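Tamara Moldovan
I have now slept in 15 different spare rooms in the name of saving money on hotels, and I have opinions. A thread, mostly about pillows, partly about my friends, who I hope have muted me.

Spare rooms are where pillows go to retire. You buy a new pair for your own bed, you look at the old pair, you think "those are still fine," and then I show up with a suitcase.

There is a kind of pillow that is flat in the middle and fat at both ends, like a dog bone. I slept on one in Plernodside in October. For 2 days I could only look left. I saw a lot of the left side of Plernodside. Nice library.

The other kind is the Decorative Pillow That Has Been Drafted. It has piping. It may have a button. You will wake up with the button printed on your cheek and your host will be too polite to bring it up over the eggs.

Then there's the stack question. Two pillows, one on top of the other, at a height no neck was built for. Is the second one a spare? Am I meant to use both? If I put one on the floor, have I insulted somebody's mother? 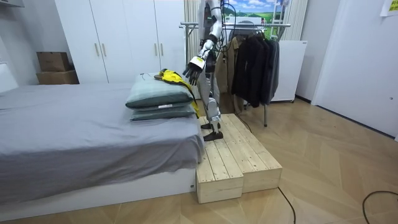 Saron Ejigu
You use both and you suffer. My aunt checks. She can tell by the dents.

Tamara Moldovan
Saron has just explained my entire visit to Surnport. I put one on the chair and breakfast was very quiet.

Moving on to price. Last winter I went pillow shopping for my own apartment and a salesman asked if I was a side, back or stomach sleeper. I said I start on my side and finish wherever the night takes me. He showed me one for $159. One! I asked if it came with a bed.

He told me to lie down on the display mattress and "sleep like I would at home." In my coat. Under store lighting. While a family of four discussed box springs at my feet. Reader, I dozed off.

I did buy it. It's shaped like a wave and it has a manual. The manual says to allow 5 nights for your neck to "adapt." On night three my neck filed a complaint and I went back to the old one, which is now on my bed, while the wave lives in the closet waiting for a guest I don't like.

(Anca Roman, if you're reading this, you got the good pillow. The wave was already in the closet when you stayed. Check your neck and apologize for what you just thought.)

Florin Vlad wants me to talk about fluffing. Fine. Fluffing works for as long as it takes you to put your head down. After that you're back where you started, but you've had some exercise. 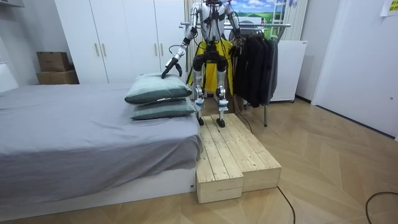
I do it anyway, every night, two good whacks and a flip, because my grandmother did it and because the cool side is the only luxury I've never had to pay extra for.

Washing: yes, you can wash most of them, the tag tells you how. I cut all my tags off years ago because they scratched, so now I wash by guesswork. One came out as a single hard lump, like a potato in a sack. I dried it again. Warmer potato.

Iqra Ghumman asks what I bring as a guest these days. My own pillow, squashed into a tote bag. I carry it in past the hosts as if it were a sweater. On the train home it gets its own seat until somebody needs it.

Next month I'm at Anca's again, so if anyone wants to know how the sofa bed is holding up, I'll be posting at 3 a.m. with the bar in my back.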